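Round basket for laundry in the lounge, or go back to a hamper?

Totton_flat
18 March 2026
We've got a shallow round woven basket that lives on the floor next to the ottoman. Clean stuff comes off the rack, goes in the basket, and gets folded on top of the ottoman at night. My partner says it's too shallow and wants a tall hamper. I paid $70 for it and would like to keep it. Anyone else fold in the lounge?

rania_helmy
We do. Shallow is better for folding because you can see what's in there. With a tall one the socks stay at the bottom for a week.

garrido
Disagree. Shallow ones spill. You put one load in and half of it ends up on the floor, and then you're washing it again.

Totton_flat
It does spill a bit, I'll give you that. The whites are the worst for it, mostly because I drop them in from standing height and don't tuck anything down. 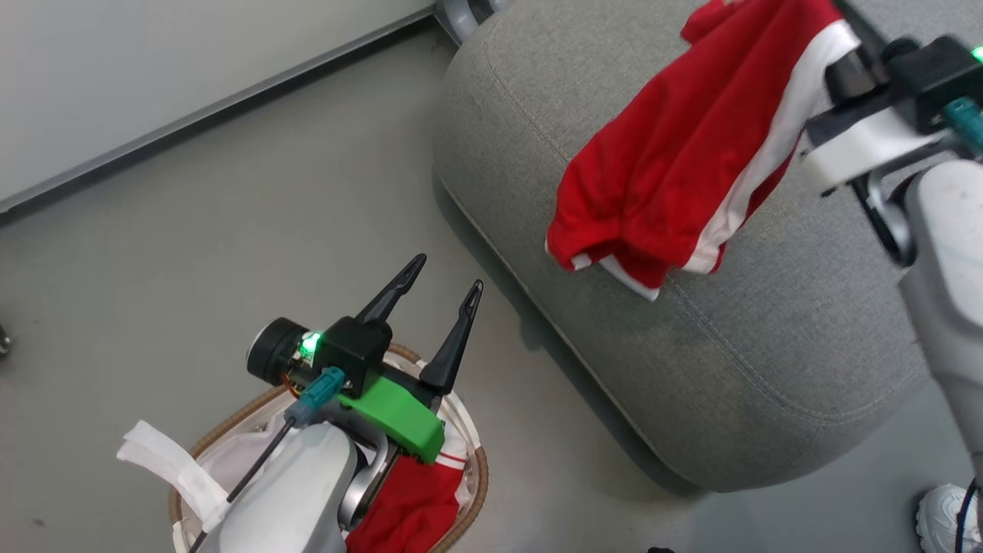

The ottoman is the part I'd never give up. It's the right height when you're sitting on the couch and the top is big enough for a folded T-shirt pile and a towel pile. Grey fabric, and it doesn't seem to mark.

zorkar
Are you mixing red with white in there? I wouldn't.

Totton_flat
Only once it's washed and dried. Reds go through on their own, cold.

zorkar
Fair enough. I still keep them apart. I had a damp red footy sock colour a pillowcase.

nandini_s
Check the rim of the basket before you put knits in it. Ours had a rough bit in the weave and it pulled a thread on my good cardigan. I lined it with an old pillowcase and it's been fine since.

garrido
Or buy a plastic one and skip all that. Mine's from Fandurico, it has handles, and it's lasted since June.

rania_helmy
Plastic ones are ugly in a lounge room though.

garrido
It goes back in the laundry when I'm done. That's what the handles are for.

nandini_s
Depends how far your laundry is. Ours is downstairs and shared, so the basket stays up here and I carry the washing in a bag.

Totton_flat
Same here, downstairs. I'll try the lining and do smaller loads before I spend any more. Partner has agreed to wait until June.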